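Tube handling at the Dunstan bench: notes and pictures

Posted Aug 18, 2024 by Anahera Baxter

Racking tubes is the part of sample reception that everyone learns first and does for longest. At Dunstan the tubes come in with the morning delivery, are laid out on the bench, checked against the sheet and put into racks by hand. Since the start of the year the steps after that — decapping, aliquoting, recapping — have been done by the Skesora line in the next bay. The racking has stayed with the staff, and it now sets the pace for everything downstream.

This gallery covers the manual stage only. Photographs of the Skesora line itself are on a separate page, with the cycle times.

The line takes a load of 40 tubes. Before it was installed, a technician would rack a batch, carry it to the hood and open each tube there, and small differences in how the rack had been filled made no difference to anyone. The line is less forgiving. A tube that stands proud of its neighbours, or a cap that has been put on slightly askew, stops the load and calls a person over. In the first month most of those calls went to Nabil Bitar, who kept a tally of them on paper and later typed it up. His total was 200 stops. The mechanical causes were few. Most came down to seating.

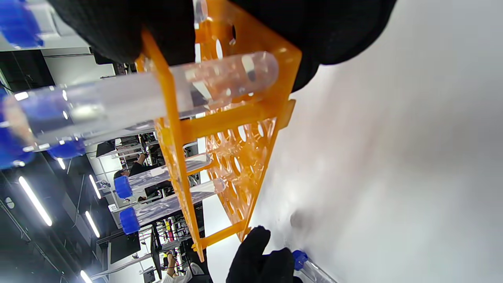 Blue-capped tubes in the orange rack, both gloves on the work.

The tally changed how the job is taught. New starters used to be shown the racking once and left to it. They now spend their first two mornings on it with dummy tubes, and the loads they prepare are run through the line without sample so that the stops can be logged against the rack position. Two people who had been racking for years asked to do the same exercise and found that their own habits accounted for a fair share of the calls. One of them had always tilted the rack towards herself to fill the far row. She has gone back to filling it flat.

Rotation has changed too. Under the old rota a person did reception, opening and recapping in one shift, with a natural break when moving between them. With the opening gone, the same shift would have been racking from end to end. Wrists and thumbs complained by the second week. The present arrangement limits racking to ninety minutes at a time, followed by either data entry or attendance at the line.

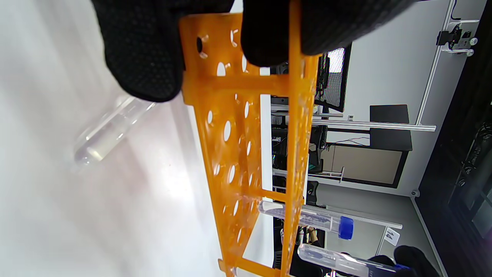 Tube format is the question we are asked most often by other sites. The Skesora line needs to be told what it is handling, and a change of format means a change of gripper fingers and a short calibration. A person at the bench makes no such distinction and will pick up whatever arrives next. A plain glass tube with a rounded bottom and a conical tube with a blue screw cap can be on the same bench at the same time, as they are here, and the hand adapts without a pause. For the line they are two jobs. We therefore sort by format before racking, a step that did not exist before automation and that costs us a few minutes per delivery. Brurus, who supplied the racking inserts we tried in the spring, suggested a single insert for all formats. It held the narrow tubes too loosely and we sent it back.

The sorting step was not in the original plan, and the staffing estimate did not allow for it. The estimate assumed that opening and recapping would free one full post. In practice it freed a little over half of one, and the remainder went into sorting, attending to stops and keeping the log. No one has lost hours. Two people have new duties on their job descriptions, and one of those was regraded in August after some correspondence.
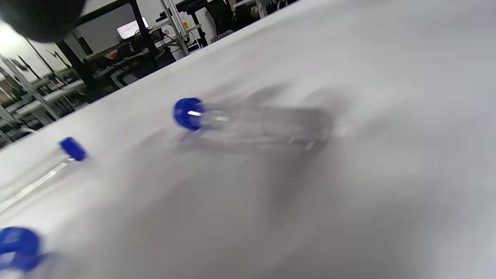 Throughput over the first full quarter was 3,019 tubes through the line, with the heaviest single day just over 500. On that day the line was waiting for racks for much of the afternoon. The staff reported it as a tiring shift, more so than comparable days under the old system, and gave the same reason each time: the machine is ready again as soon as it has finished, and a waiting machine is hard to ignore. We have since turned off the audible "ready" tone. The status lamp remains.

Still open:

Whether the format sort can be moved upstream to the sender. Two senders have agreed to try it.

Whether the Prultido labels can be read reliably when a tube has been turned in the rack. At present the person racking turns the label outwards, which adds a movement for every tube.

Whether attendance at the line should count as rest from racking. Nabil's view is that it should not on days with many stops, as clearing a stop uses the same grip. The rota treats it as rest for now.

Corrections to the bench office, please — the log is kept there and can be looked at by anyone on the staff.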